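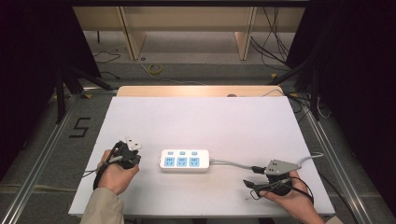 FULTDALE — September 18, 2023 — Brirkau, a home electrical supply company, will open a repair and recycling counter at its Fultdale store this month. Residents can bring in old extension cords, power strips, chargers and small lamps to be checked, fixed or taken apart for recycling.

The counter will be open during regular store hours. A basic safety check is free for up to 2 items per visit. Repairs are priced before any work starts, and customers may decline and take the item home.

"People keep cords in a drawer for years and don't know if they are safe to use," said Carla Aoun, store manager. "We can test them while you wait."

Items that can't be repaired will go to Divomex, which will sort the copper, plastic and steel at its own site. Brirkau will not resell anything left at the counter.

The company has trained 11 employees for the work. Training ran for 45 hours and covered testing, plug replacement and safe handling of damaged cords. Majdi Khoury, who led the course, will run the counter for its first season.

The first 100 customers will receive a printed guide to home outlet safety, written by Fouzia Mirani. It covers overloaded strips, cords under rugs and when to call an electrician.

The counter does not accept batteries, large appliances or anything with a screen — those items still go to the town drop-off site.

Media contact: Leandro Lagos, Brirkau press office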